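Bälle, Filz und ein bisschen April: Bilder aus der Hallensaison

Galerie der Tennisabteilung, zusammengestellt von Hanne Lappalainen
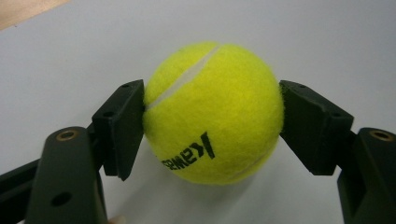 Heft 40 · Seite 10

Der Tennisball mit dem Schriftzug »Kawasaki« macht den Anfang, und ich gebe es gern zu: Ich könnte mir so einen Ball stundenlang ansehen! Dieses Gelbgrün, der weiche Filz, an dessen Rand lauter winzige Fusseln abstehen, und dann die helle Naht, die sich glatt und ein wenig glänzend quer durch den Flaum zieht. Auf dem Platz sieht man davon nichts, da ist der Ball ein Strich und schon wieder weg.

Die Schrift steht auf dem Kopf, was mir besonders gefällt. Beim Aufschlag dreht Joni Partanen seine Bälle immer so lange in der Hand, bis der Aufdruck nach oben zeigt, und wehe, jemand drängelt. Ich selbst greife in die Tasche und nehme, was kommt (meine Quote beim ersten Aufschlag ist entsprechend).

Zur Naht
Ein Tennisball besteht aus einem Gummikern, auf den zwei Filzstücke geklebt werden. Jedes davon hat die Form einer Acht oder, wenn man so will, eines Hundeknochens. Zwischen den beiden läuft eine einzige geschlossene Linie rundherum, und deshalb taucht sie auf einem Foto gern an zwei Stellen auf: oben links das kräftige helle Band, unten rechts nur noch ein dünner Bogen. Wer mag, fährt sie einmal mit dem Daumen nach. Man kommt tatsächlich wieder da an, wo man losgefahren ist, und unsere Kleinsten in der Montagsgruppe können davon gar nicht genug bekommen.

Zum Filz
Er bremst den Ball in der Luft, und er sorgt dafür, dass die Saiten etwas zu greifen haben. Wird er flauschig, fliegt der Ball langsamer; ist er abgespielt und kahl, wird alles schneller und rutschiger. In der Halle bei Palto, wo wir den Winter über zu Gast sind, merkt man das sehr deutlich, der Teppichboden dort verzeiht wenig. Draußen auf Sand kommt noch der rote Staub dazu, der in jede Faser kriecht. Herrlich, ich freue mich jetzt schon darauf!

Zur Farbe
Gelb oder grün? Die Frage hat uns beim letzten Hüttenabend gut und gern eine ganze Kanne Tee gekostet. Joni sagt Gelb und lässt nicht mit sich reden. Für mich ist es Gelbgrün, und wer sich das Bild ansieht, findet beides: oben rechts leuchtet der Filz etwas heller, nach unten hin wird der Ton stumpfer. Schickt uns gern eure Meinung, wir drucken die schönsten Antworten im nächsten Heft.

Aus der Ballkiste
Alte Bälle bitte weiterhin nicht wegwerfen! Im Vorraum steht der große Sack, und von dort gehen sie an die Grundschule, wo sie unter die Stuhlbeine kommen, oder zum Hundeverein Aso, der uns im Gegenzug jedes Jahr mit Waffeln versorgt. 100 Stück wollen wir bis zum Saisonstart zusammenhaben. Bälle, die noch ordentlich springen, legt ihr am besten getrennt daneben, die nehmen wir fürs Jugendtraining.

Eine Übung zum Mitnehmen
Die haben wir uns im Trainingslager am Platz von Győri abgeschaut, und sie macht einfach Spaß. Zu zweit gegenüberstellen, kurze Distanz, einer wirft von unten zu, der andere ruft vor dem Fangen laut, was er vom Ball erkennt: Naht oder Schrift. Am Anfang rät man nur, irgendwann sieht man wirklich etwas, und auf einmal trifft man auch mit dem Schläger sauberer. Fünf Minuten vor dem Einspielen reichen völlig.

Die Freiplätze öffnen im April, sobald der Sand fest genug ist. Die Listen für die Platzpflege hängen wie immer neben der Tür zur Umkleide, und wer seinen Schläger neu bespannen lassen möchte, gibt ihn bitte vorher bei Joni ab, dann nimmt er alle zusammen mit zu Flilow.

Text und Auswahl: Hanne Lappalainen
Stand: 5. Januar 2026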